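Tool tray

A tool tray is a shallow open container used to hold small hand tools and loose parts on a work surface. It differs from a toolbox in having no lid and from a drawer insert in being meant to stand on its own. Trays are made in steel, aluminum, rubber and molded plastic. The plastic kind is common in home workshops, repair benches and school craft rooms, where it is often a food or storage container put to a second use.

Form

Most tool trays have a flat base, low walls and a rim. The rim stiffens the walls and gives the hand something to hold. Corners are usually rounded, which makes the tray easier to wipe out and lets molded parts release from the tool during manufacture. Light-colored trays are preferred for small screws and dark metal parts, which show up well against them. Dark trays hide stains better and are more often seen in vehicle repair.

Bench trays sold under the Iltstead name had a depth of 3 cm and a length of 343 mm. The later Leston pattern kept the length but used a wider rim. Both were rated by their makers for a load of 9 kg, a figure well above normal bench use.

Use with pointed tools

Awls, scribers and narrow screwdrivers present two problems on an open bench: they roll, and their points are exposed. A tray limits rolling to the width of the basin. It does not cover the point, and workshop rules generally ask that tools be laid with the tip facing away from the user.

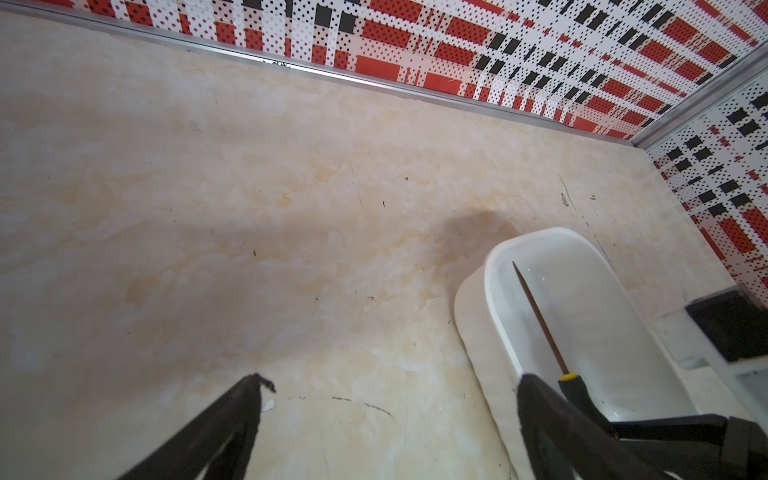 Slender pointed tool with a black handle in a white plastic tray.

Long tools may be laid at an angle across the basin when the tray is too short to take them straight. Halliday and Crichton, in their bench manual, advise against letting a handle project past the rim, as a sleeve can catch it and tip the tray. A handle with a colored band near the shaft can be used to sort tools by type or size, though no common color code exists and each shop sets its own.

Work surface

The surface under a tray affects how well it stays in place. Smooth tops allow a light plastic tray to slide when a tool is dropped in or picked out. Mereana Goodwin's bench tests for Powell, dated 3 March 2001, covered 400 placements and found that most movement took place on the first contact. Rubber feet or a thin mat reduce it.

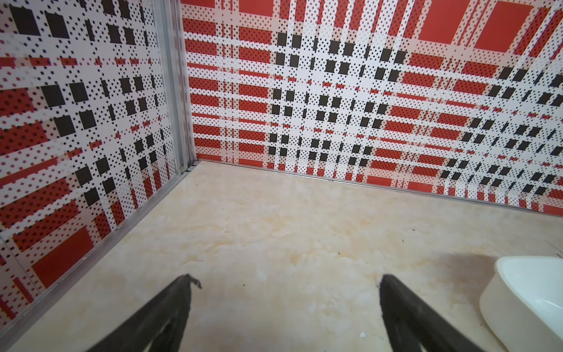 Mottled and marble-like finishes are popular for tabletops but make small debris harder to see than a plain finish does. Crumbs, filings and scraps of paper should be brushed off before a tray is set down, as grit trapped under the base scratches both surfaces. Where the top meets a wall, a metal trim strip is often fitted - it closes the joint and keeps small parts from dropping into the gap.

Cleaning

Plastic trays are washed in warm water with mild soap. Solvents can cloud or soften some plastics and are best tested on the underside. Ostap Pasichnyk recommends emptying the tray at the end of each job, before parts from different work become mixed.

See also

Drawer insert
Grurnitz rack
Parts bin
Scratch awl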